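Notes, week 6 - contact-rich assembly from wrist view
Tshepo Botha, handout for the Plosham lab section. Bring last week's sheet too.

Recap first. Policy gets wrist image + gripper pose, outputs a small pose change. No force input in this version. Trained in sim on scripted demos, 900 of them, then we look at what it does on gear insertion.

Why gears: peg-in-hole only cares about position and tilt. A gear also cares about rotation about its own axis, once there is a neighbor to mesh with. So the error has an extra part and the camera has to resolve it. Clearance matters less than people think, see Wumbei's section of the reader.

Method, short version:
- random start pose above the post
- encoder, shared over time steps
- action head predicts 2 steps, run the first, throw the rest away
- loss is plain L2 on translation, seperate term for rotation
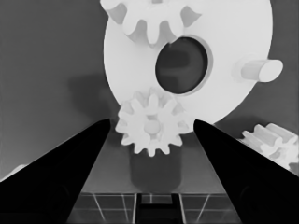

Alignment phase is where most runs are decided. Once the fingers close on the gear the grasp is treated as fixed, so all remaining error is gear vs post. From the wrist the small gear sits between the two fingertips with the post right under it, and the hub hides a lot of what you'd want to look at. The policy has to use indirect cues: post edge below the gear, gap on each side to the fingertip. Also note the gears and the big disc are all nearly white. Tooth edges come mostly from shading, so if you flatten the lighting in augmentation you lose them. Ladi tried it. Don't.

Results on held-out starts:
full method, 37 failures
no rotation term, worse, mostly jams at teh teeth
no lighting randomization, fine in sim, don't trust it

28 of the 37 were lateral offset at first contact. Remaining ones are grasp slip, which the fixed-grasp assumption can't represent at all. Mariama's question from last time (would a second camera fix it?) - helps with offset, does nothing for slip.

For next time: read Amissah chapter on compliance, up to the spring model. Write down the error vector for a gear on a post, with and without a meshing neighbor. Half a page is plenty. Those of you doing the Pamodley project, send me your reset script before you start training, the old one leaves the gripper closed.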